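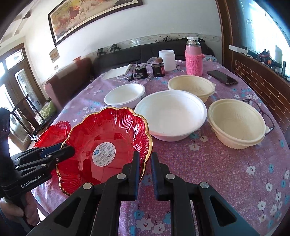 Home Kitchen Cleaning Table & Serving Storage Contact

4 min read

Caring for Glass Bowls With a Gold Rim

By Ye-ji Yeo

Colored glass bowls with a gold edge are easy to live with as long as the gold is treated gently. The glass itself will take years of use. The trim is a thin layer on the surface, and once it wears off you can't get it back at home.

Getting the sticker off

New bowls often come with a label stuck right in the middle, where the fruit goes. Peel up one corner with a fingernail and pull slowly, keeping the label low against the glass. If it tears, lay a paper towel soaked in warm soapy water over what's left and wait. Ten minutes is usually enough for paper. Plastic-coated labels take longer.

For the sticky patch that stays behind, rub in a few drops of cooking oil, then wash with dish soap. Keep the oil and your scrubbing away from the rim. Don't use a razor blade or steel wool. I scratched a Juhász bowl that way in January and the marks show every time the light hits it.

Washing

Wash by hand in lukewarm water. Put a folded towel in the bottom of the sink first. Ribbed and petal-shaped bowls hold dust in the grooves, and a soft toothbrush clears it out. Use the brush on the glass only, and wipe the gold with your fingers or a soft cloth.

Skip the dishwasher unless the maker says otherwise. Skip the microwave too. Metallic trim can spark.

A cold bowl should not go straight into hot water. Let it sit on the counter for a while.

Everyday use

Dry fruit before you put it in. Grapes and plums leave water in the bottom, and in hard-water areas you'll get a white ring. White vinegar and water, half and half, takes it off. Rinse well afterward.

Lift a scalloped bowl from underneath with both hands. The points of the petals are where chips start.

When there's a crowd

I put the glass out for fruit and use disposable bowls for everything else. Foam is fine for chips and cold salads but check the package before serving anything hot in it. Pulp bowls feel sturdier in the hand, though some kinds soften if soup sits in them.

Stacking

If two bowls match they will nest, but the upper one rests on the gold of the lower one. Put a cloth napkin or a sheet of felt between them, big enough to come up over the rim. Paper towel works if you change it when it gets thin. Don't store anything heavy on top.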